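Skilier 2 review: one launcher for all your game stores

By Lesego Mabaso 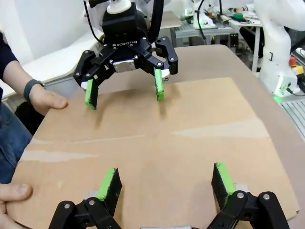
A Robotiq two-finger gripper with bright green finger pads, over cardboard.

I have games spread across five PC stores, two subscription services and a folder of installers I bought directly from developers. Skilier is a desktop program that puts all of them in one list. Version 2 came out in April and I have used it as my only launcher for 30 days on two machines, a desktop with plenty of storage and an older laptop with very little.

Setup

Installation is quick. You sign in to each store through its own login page, and Skilier then pulls in what you own. Mine came to 384 games. The first scan ran for long enough that I went and made dinner, but later scans finish in seconds. Six titles showed up twice, all of them games I own in a standard and a deluxe edition. You can merge duplicates by dragging one onto the other. I would have liked a way to do this for the whole library at once.

One of my stores kept signing me out during the first week. An update fixed it on the desktop. On the laptop I still have to log in again every few days.

The library view

The main window shows box art in a grid or plain titles in a list. I use the list. Sorting by install size works well, and so does the filter for games you have never opened, which in my case was a long and slightly embarrassing list. Tags are manual. You can import tags from one store, but they arrive in a jumble and I ended up deleting most of them.

Search is fast and forgives bad spelling. It also looks inside the notes you attach to a game, and I ended up using this more than I expected. I keep control settings and mod versions there.

Play time is where it gets messy. Skilier adds up hours from the stores that share them and counts its own hours for everything else. For Toltenel, a city builder I have owned in two places over the years, it reported 2295 hours. I play it a lot, but my own total is far below that. The program was adding the same shared save history twice. Support answered my message the next day, and Remigiusz Wasilewska from their team told me to turn off "combine linked editions" in the game's properties. The number dropped to something I believe.

Installing and launching

Skilier does not replace the store programs. When you press Play, it opens the store in the background, starts the game and closes the store afterward if you ask it to. On the desktop this adds a few seconds. On the laptop it can add almost 30, mostly when the store behind it wants to update itself first.

DRM-free installers are handled better. Point it at a folder and it will run the installer, remember where the game went and check for a newer installer if the seller has a feed. Mine from Etier, a small storefront for strategy games, all worked. Two older games had to be added by hand.

Cloud saves for these games are part of the paid tier. They worked between my two machines without trouble, except once when I had the same game open on both. Skilier kept both saves and asked which one I wanted.

Controllers and couch mode

There is a full-screen mode for TVs. It is plain and readable, and every menu can be reached with a controller. Button remapping is missing, so you will still depend on whatever the store offers. My friend Touran Nikzad tried it with an old fight stick and the menu scrolled by itself until it was unplugged.

Free or paid

The free version covers the library, search, notes and launching. The paid one adds cloud saves, themes and family profiles. I would pay for the saves. The themes are mostly color changes – fine, but I went back to the default dark one after a day.

What I liked
Fast search, including notes
Good handling of DRM-free installers
Duplicate saves are kept, never overwritten silently

What I did not like
Repeated sign-outs on one machine
Play time totals need checking
Slow launches on older hardware
No controller remapping

Rating: 7 out of 10

Tested on Windows with version 2.0 and the two small updates that followed. A Linux version is listed on the site as a preview and I have not tried it.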